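Search this board
Search titles only
Go

First signing, how many copies do I bring??

pagesandtea
ok so my novel is out in March (Tellesix, tiny press, you wont have heard of them) and the bookstore on Cortés Street gave me a Friday evening slot. 23 chairs. They take 40 percent and want ME to bring the stock. Paperback, 293 pages, heavy as a brick. How many do I haul over there? My sister says 50. I was thinking 20. Help, need to order author copies by tonight

marlow_inks
20 is plenty. First signing I did, sold 8. Four of those were cousins.
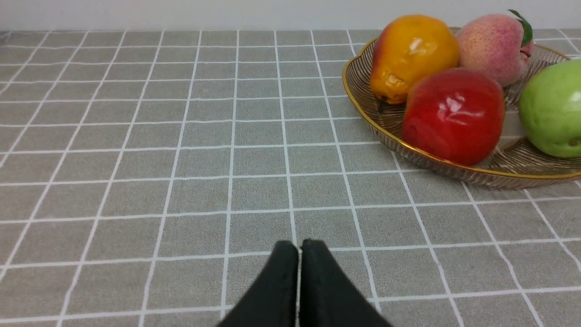
And bring your own pens, more than one. Stores always say they have pens. They have a ballpoint from a bank.

dustjacket_deb
Disagree with marlow. Running out looks great for five minutes and then you're taking names on a napkin and half of them never pay. Bring 40. Leftovers go to the next event, they don't spoil

marlow_inks
They don't spoil but they sit in your trunk all summer. Ask me how the covers look now

pagesandtea
lol. Is 40 percent normal btw? For books I paid for myself?

dustjacket_deb
Normal. It's their rent and their register and their mailing list

quillandco
normal doesnt mean fair. The place I read at last fall took 30 and put out cheese. ask. worst they say is no

dustjacket_deb
Sure ask, but ask before you've signed anything, not the night of. I've seen that go badly.

Orathai Boonyarit
I run events for a small store (not the Cortés one). We'd want 25 to 30 in the building for a debut. Send the poster file early, two weeks minimum - I get them the morning of and then I'm at the copy place with a thumb drive. Also tell the store if you're reading and how long. Ten minutes. Please not forty.

pagesandtea
thank you!! was planning on the whole first chapter, thats like 23 minutes when I time it in the kitchen. too long?

Orathai Boonyarit
Too long. Cut it off somewhere they want more. Then questions, then sign.

quillandco
I'd do the whole chapter. People came to hear the book, not to stand in a line

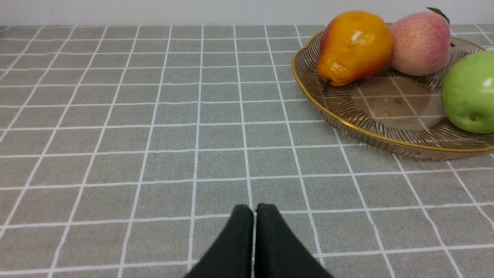

and if the chapter's good they'll sit. My group did a full chapter each at the Prasilus reading, three of us, nobody left. Well one guy, but he had a bus

marlow_inks
Three full chapters. I would of left with the bus guy

quillandco
you weren't invited marlow

dustjacket_deb
Back to the question. Two things people forget. Write the price on a card so you aren't saying it over and over. And ask everybody to spell their name, even Ann. Especially Ann. I ruined a hardcover that way

pagesandtea
writing all this down. What about cards, do I take those myself or does the store ring it up

Orathai Boonyarit
If it's consignment the store rings it up and pays you later. Ask when "later" is. We do 30 days, some are 90. Get it in an email.

marlow_inks
I used the Kindov app at the library fair, worked ok till the wifi dropped. Keep some ones and fives on you just in case

pagesandtea
ok ordered 30. splitting the difference. Also cut the reading to the part where she finds the letters, 11 min if I dont rush. I will rush

dustjacket_deb
30 is fine. Should be 40 but fine

pagesandtea
will report back after, if I survive. Do people do snacks? my mom wants to make snacks

quillandco
YES let your mom make snacks. Nothing with powdered sugar near the books

Related threads
Author copies arrived with a crooked spine, send back?
Bookmarks or postcards for a launch
Small press royalties, when do yours show up
Reading out loud when you hate your voice
Library fair tables, worth the fee?

Contact the moderators | Board rules | Copyright the posters | Back to top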